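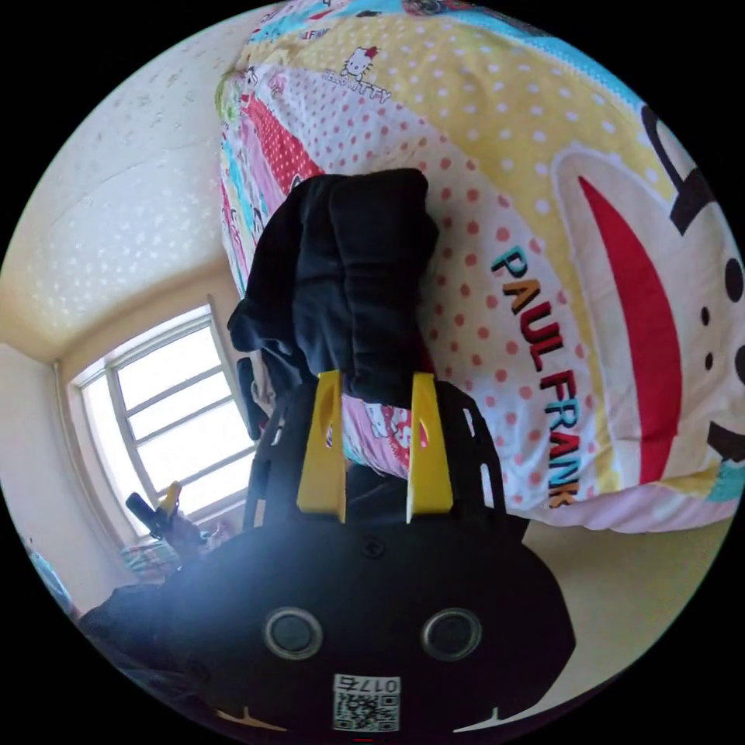 Bed folding is the habit of folding clean clothes on top of a made bed, using the mattress as the table. It goes by a few other names (mattress folding, spread folding, and in my family just "doing the pile"), and it's probably the most common way people deal with laundry in a small place where there's no counter to spare. I've done it all my life and I still get a bit evangelical about it. The whole thing comes down to a flat, soft, wide surface at about thigh height and a clothes pile you can reach from one side. Dark clothes are where a loud bedspread really earns its keep: a bunched-up black garment shows up beautifully against pink bedding with a white cartoon cat on it, and you can find the flap and the hem much faster than you would on a navy quilt. The rest of this article covers surfaces, the main folds, the trouble with hoodies, and what to do with whatever isn't ready to fold yet.

Name and scope

The entry used to be called "Folding on beds" and was merged with "Mattress folding" in October. I've kept the older term in the text where a quotation needs it. Bed folding doesn't include folding the bed linen itself, which has its own article (see Fitted sheets, a sad one), and it doesn't include packing a suitcase on a bed, even though half of us fold and pack in the same go.

Older household guides don't say much about it. They assume a table, or an ironing board with a blanket over it. The Mamani booklet, which a lot of us in the club learned from, gives the bed a single paragraph and spends most of that telling you to take your shoes off first. I love that booklet anyway!

The surface

You want the bed made, and made tight. A puffy comforter is comfy to sleep under and annoying to fold on, because sleeves sink into it and a crease you thought you'd pressed in just springs back. There are two schools of thought. One pulls the comforter down to the foot of the bed and folds on the sheet. The other (mine) leaves it on and smooths one area flat with both forearms, then works only in that area. Arnulfo Zapata wrote most of the first version of this section and he's firmly in the sheet camp, so if you see the wording lean that way, blame him.

Blankets with a bit of nap hold a shirt in place nicely. Satin is hopeless. Wool sheds on black cotton, and so does a new fleece throw until it's been through the wash a few times. Check by rubbing a dark sock on the blanket in one corner before you put anything good down.

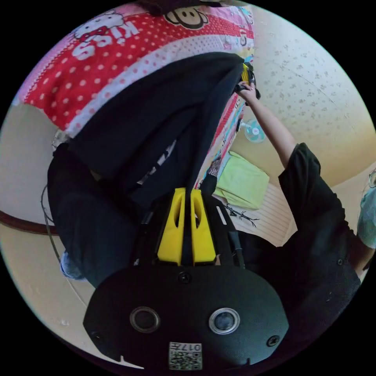

Utora Home Skills Club, Laundry and Linens Section

Character bedding

People laugh, but printed bedding gets its own heading on this site and I fought for it. Cartoon blankets, striped sheets with faces all over them, polka dots, the lot. A red blanket with small white dots and Hello Kitty in her red bow is, for my money, one of the best backgrounds you could pick for a dark hoodie. The black reads as one clear shape and the dots give you something to line an edge up against. Dots in straight rows work almost like graph paper once the blanket's pulled square to the mattress.

Repeating stripes do the same job even better for pants. You lay one leg seam along a stripe and the other leg follows. The drawback is visual clutter when the clothes are printed too. A striped kids' shirt on a striped sheet is a nightmare to find the shoulders on, so for those I turn the shirt inside out or throw a plain towel down first.

Basic method

The method most of us teach is the thirds fold, and it goes in this order.

Shake the garment once by the shoulders. Lay it face down with the neck pointing away from you. Smooth from the middle outward with a flat hand. Bring one side in to the center of the back and lay the sleeve down along it, then do the same on the other side. Fold up from the hem, once for a shelf and twice for a drawer. Turn it over and put it on the stack at the head of the bed.

The head of the bed matters more than beginners expect. Stack at the foot and you'll sit on it, or drag it off with your hip when you reach for the next thing. Keep the unfolded pile at the foot, the working space in the middle and the finished stacks by the pillows. If you're folding in a pair, one person shakes and lays out and the other one folds, and you both stand on the same side so nobody's working upside down.

Pants get folded in half lengthwise, crotch tucked in, then up from the ankle. Jeans can be done standing up, without the bed at all, and I usually get them out of the way first because they're heavy and they flatten the surface for everything after. Socks are a separate article. Please don't add socks to this one again.

Hoodies and other bulky black things

The hoodie is what sends people to this page (I've seen the search terms). It has three soft parts that don't want to lie flat, which are the hood, the pocket and the cuffs, and on a black one you can't see any of them properly in evening light. Put it face down, pull the hood up flat above the neckline, and tuck the drawstrings inside. Cross the sleeves over the back, one on top of the other. Then fold the sides in, fold the hood down over the sleeves, and bring the bottom up to meet it.

If there's a white print on the chest, it's a handy landmark. Feel for the stiff patch through the back and you know where your center is. I learned that one from a club newsletter and I've used it every week since.
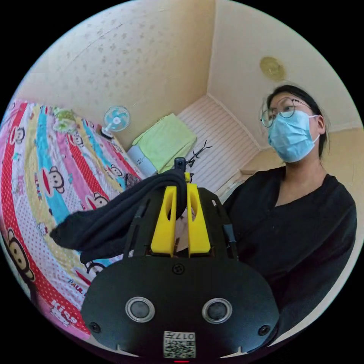
The other version is the pocket roll, where you turn the hem inside out by a hand's width, fold the sides in, roll down from the hood and then flip the hem over the roll so it holds itself shut. It makes a very tidy bundle and it's great for a gym bag. I don't use it for drawers. The roll stretches the ribbing if you leave it over a whole summer, and you get a ring around the bottom that takes a wash to come out.

Thin black cloth that drapes a lot, like a viscose top or a long scarf, should be folded in the air as much as possible. Hold it up by two corners, let it hang until it stops swinging, bring the corners together, and only then lower it to the bed. Lowering it from one end so it lays itself down is easier than dropping it and smoothing afterward. With slippery fabric I'd go slow and accept a soft edge.

How long it takes

The club kept a tally one fall with 120 mixed items, mostly shirts and pants, and Rory Halliday got through 50 of them before the kettle boiled and had to be told to stop. The rest took the usual people the usual evening. The longest single session in our records is 294 items after a family reunion, done in one room on a double bed, and the notes for it are mostly complaints about towels. I wouldn't read much into either figure.

Folding aids

Boards are the obvious one. The Zerkura folding board has a hinged panel on each side and it does give you identical shirts, but it rocks on a soft mattress unless you put a tray or a big atlas under it. A piece of stiff cardboard cut to the width of your shelf does nearly the same thing for free. Fleno clips are meant for holding stacks together on the way to the closet. I find them fiddly, other editors swear by them, and the talk page has 100 comments on the matter that you're welcome to read.

Things that aren't ready

Not everything in the pile should be folded. Anything still damp at the seams goes back up to hang, and the seams are where you check, along with waistbands and the inside of pockets. Pressing a cool waistband against your cheek is the old test and it works fine.

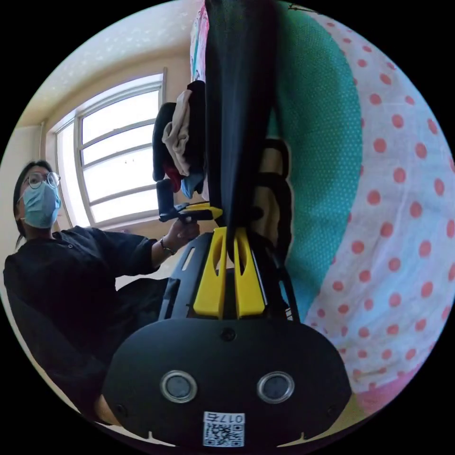
Three hanging fabrics in a room with a bright window.

Hanging in the same room you fold in saves a lot of walking. Leave a hand's width between pieces so air can get through, and keep dark things out of direct sun if they'll be up all day, as black cotton goes brownish along the fold line. Put the hanging things where you won't brush them with the finished stacks, or you'll be refolding before dinner (ask me how I know).

See also

Airing cupboards
Fitted sheets
Folding boards
Sock pairing
Towels, thirds or quarters

Page last edited 12/17/21. Section on bulky items still needs a proper write-up for down jackets. If you've got a method that doesn't involve kneeling on them, please add it.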